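Setting up your Plellum the way I do it

Section 2: Getting the receiver talking to the outdoor sensor
Last revised 18 January 2019

Okay, so you've got the Plellum weather station home and the batteries are in your pocket. Before you climb any ladders, do the whole pairing job indoors. I put my first one up on the pole in October and then had to go back up for it (in the rain, with a flashlight in my teeth), so please take my word on this one!

1. Put the receiver and the outdoor sensor on the same table, an arm's length apart. If they sit any closer, mine tends to sulk and show dashes.

2. Power up the receiver first. Wait for the long beep.

3. Now put the batteries in the sensor. A red light blinks twice under the cover.

4. Hold down CHANNEL on the receiver until the number flashes, then let go.

5. Leave everything alone. Pairing can take up to 32 minutes, and pressing buttons starts it over.

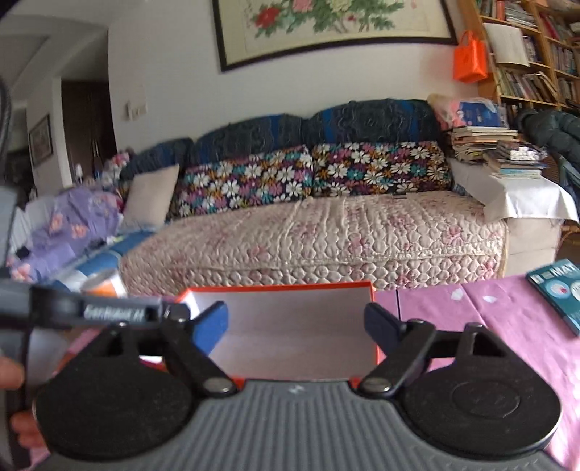

6. When the outdoor temperature shows up, compare it with the indoor one. They should be close while both units share a room. If they're far apart, give it another half hour before you start blaming the sensor.

Note: If you also own the older Trnka sensor, take its batteries out while you pair. The receiver grabs whichever one it hears first, and it doesn't tell you which.

7. Set your altitude. Hold SET, go past the clock and the date, and stop at ALT. I'm up in Fernov, so I enter 2,377 feet. Get this wrong and the pressure reading will be nonsense, and so will the little forecast picture.

8. Press SET once more to save. Don't just walk away from the menu — it backs out on its own and forgets what you typed.

Caution: Don't use rechargeable batteries in the outdoor sensor. Mine quit every time we had a hard frost.

Once you have steady readings, carry the sensor outside and hang it on the north side of the house, in the shade, well away from dryer vents. Keep the cover slots pointing down so water can drain. I'd check the receiver again before you tighten the last screw. 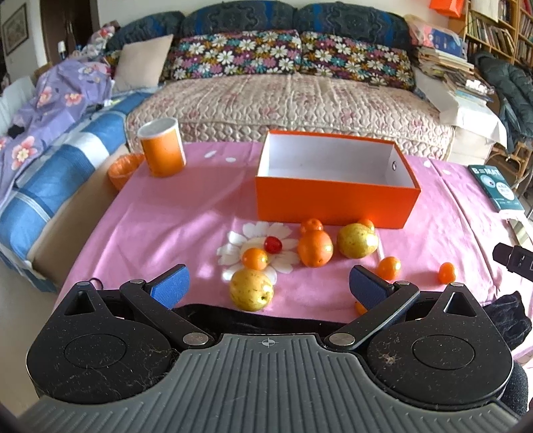
Svatopluk Murín: Step 4 didn't work for me until I switched from channel 1 to channel 3. My neighbors have the same station and I was getting their back yard. Might be worth adding a line about that.

Good point, and I've added it to the troubleshooting section. If your readings jump around for no reason, try another channel and go through steps 2 to 6 again.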